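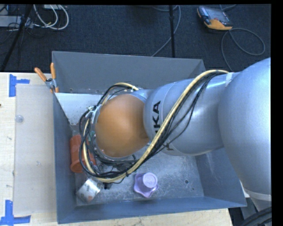 ## 2. Background and method

Our group studied how open metal bins are used in a small packing room, and if the shape of the bin makes the work of emptying it harder. The project was done in May at the Cledard workshop, under the guidance of Osamu Oda. I wrote this section and Mayu Sakamoto wrote the next one, so the style may be a little different.

### 2.1 The bins

Cledard keeps its small parts in open rectangular bins of sheet metal. The colour is a grey-blue. The sides are sloping, so the opening is wider than the floor of the bin. For our tests the bin was placed on a light wooden tabletop, because the steel benches in the main hall were too low for Mayu and me.

At first we believed that the sloping sides would help, as the parts should slide to the middle. In the literature we found only one short catalogue note from Cirberg about this, and it speaks mostly of stacking. We therefore decided to measure it by ourselves.

### 2.2 Procedure

One trial means that a full bin is emptied by hand, one part at a time, into a cardboard tray. We did 28 trials. Each trial used 328 parts from the same box of Drisitz brackets. We wrote down the total time and also the places where the last parts were lying.

Before every trial the bin was wiped with a dry cloth. In the first two trials we forgot this, and I have marked them with a star in the table in Appendix B. They are still included in the average.

### 2.3 Observations

The middle of the bin was emptied quickly. The corners were slow. Thin brackets lay flat against the bottom edge of the wall and we could not get a fingernail under them. Mayu solved this by pushing the part up the slope with her thumb, and after that I used the same way also. It would be more correct to have one method from the start, and Mr. Oda has told us the same.

The colour of the metal was a second difficulty. A grey bracket on a grey-blue floor is not easy to see in the late afternoon, when the light in the room is poor. We moved the later trials to 10 a.m.

We also wanted to compare with a plastic bin from Nwachukwu, but it arrived after our last trial. The drawing numbers of the two bins are 3171 (metal) and 3223 (plastic), and both drawings are in Appendix A.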